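Gripper Comparison, Second Progress Report
Prepared for Gomard by the Hillness manipulation group
September 21, 2020

1. Where we are

The grant pays for a comparison of two grippers on the same arm, with the same camera and the same set of kitchen items. The first is the linkage gripper we have used since the start of the project, listed in our records under the name Shakya. The second is the Brorero, a simpler two-finger design that we borrowed in April on a long loan. Our last report covered the mounting plates, the controller settings and the first dry runs. Since then we have moved to full trials with the Shakya. The Brorero trials have started but are behind, for reasons given in section 4.

The plan calls for 1000 scored grasps in all. We have finished 400. Most are with the Shakya, and we would ask that the early Brorero numbers not be passed on yet.

2. Table setup and item set

Trials are run on the white tabletop, with the overhead view used for scoring. The item set was chosen with Gomard's list in hand: things with handles, things with thin rims, small pieces and one or two items that roll. We left out anything breakable. Items are placed by hand at the start of a block and are moved between blocks so that the arm does not see the same layout twice in a row.
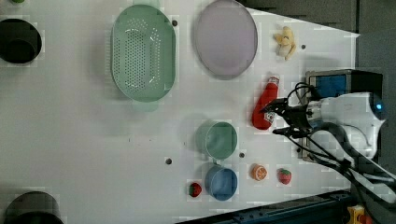
The bottle has been the most useful item for telling settings apart. It is smooth, it rolls, and its weight is not even from end to end. With the closing speed we used in the first report, the fingers often pushed it away before they had a hold on it. We cut the closing speed in half and started the close from a lower height. That fixed most of the misses, at the cost of a longer cycle. We have kept the slower speed for all items so that the scores can be compared.

The cups were easier than we thought they would be. Almost all failed cup grasps came from one cause: the planner picked the handle as a grasp point and the fingers came down at a poor angle to it. We now let the planner score the rim and the handle separately and take the better one. The plate is the hardest item on the list. It sits low, the rim gives little to hold, and a finger that comes in a little too deep touches the table and trips the force limit. We count a trip as a failure even when the plate was lifted on the next try.

Small food pieces fall in between. Fingertip spacing matters more than force for these. A setting that works for the strawberry can be too wide for the orange slice, depending on how the slice is lying.

3. Camera and controller

We compared two ways of using the cameras. In the first, the overhead camera picks the grasp point and the arm goes there without further correction. In the second, the arm stops above the item and a closer camera gives a new estimate before the fingers close. The second way is slower but has cut the number of near misses on small pieces. It made little difference on the colander, where a small error in position does not matter much.

The controller change described in our last report has held up. We have had no dropped connections since the firmware was updated. Logging now runs at 100 samples per second for both joint positions and finger current, enough to see the moment of contact on most items. Older logs were taken at a lower rate and will not be mixed with the new ones in the final analysis.

Cable routing still needs work. A long cable across the work area can get into the overhead view and hide part of an item, and the planner then treats the cable as an edge. We have tried clips and a sleeve. The sleeve is better but it stiffens the last joint slightly, and we want to measure that before we use it for scored trials. For now, operators check the overhead view before each block and move any slack by hand.

We have also been running layouts with a larger object on the table, to find out how much reach is lost when the arm has to stay clear of it. The planner handles this well for items near the middle. For items close to the large object it becomes cautious and sometimes refuses grasps that an operator would call safe. The clearance margin can be changed, and we will test smaller values next.

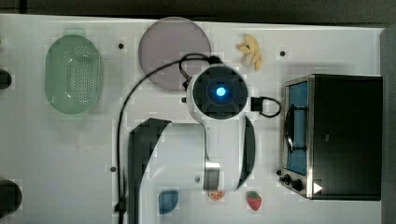
4. Delays and problems

The Brorero arrived with worn finger pads and the replacement set took longer than planned. We did not want to score trials on worn pads, so that block was moved back. The pads are now fitted and the force calibration has been repeated.

One block of Shakya trials had to be thrown out after we found that the table had been shifted against the arm base. The error was small but it affected every grasp in the block. Operators now run a short position check at the start of each session and write the result in the log.

5. Spending

Spending is in line with the budget. The replacement pads came out of the parts line. We have not used the money set aside for a second wrist camera and would like to hold it until the sleeve test is done.

6. Next period

Finish the Brorero trials on the full item set, at the same closing speed.

Test smaller clearance margins with the large object in place.

Measure the effect of the cable sleeve on the last joint.

Send Gomard the scored trial table for both grippers, with the logs, ahead of the final report.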